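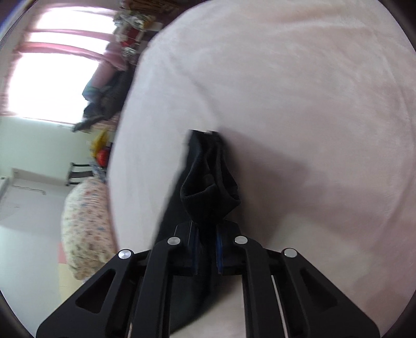

Lint transfer from new throws, second wash
Reading time: 2 min
Home Forum Laundry Fabrics Search

skimville_pete
Polyester plush sheds most in its first few washes, and most of what comes off is cut ends left in the pile at the factory. I have been trying to work out how many rinses it takes to clear them. A black sock on a pale pink plush blanket is about the hardest pairing for this, as any stray fibre shows on the dark knit. My method is a cold wash, 10 minutes in the dryer on no heat, then empty the filter. Does anyone wash at a slower spin?

Tineke Timmermans
Spin speed matters less than water level. A machine on an eco cycle uses too little water to carry fibres off, so they settle back on the load. I use the extra rinse and spin at 400.

mostyn88
Disagree. I ran the same throw at 400 and at 1450 and weighed the filter lint after each. The fast spin gave more. Water level was the same both times.

Tineke Timmermans
Same throw, so the second run had already lost its loose ends. Which speed went first?

mostyn88
400 went first. If anything that should have made the fast run look better.

Tineke Timmermans
Fair point. I'd still want it repeated on a new one.

dando_r
Vinegar in the rinse, half a cup. Works on mine.

skimville_pete
Vinegar doesn't remove fibre. It may cut static if you line dry, but I haven't measured that. Will try the extra rinse at 400 on Saturday and post the weights.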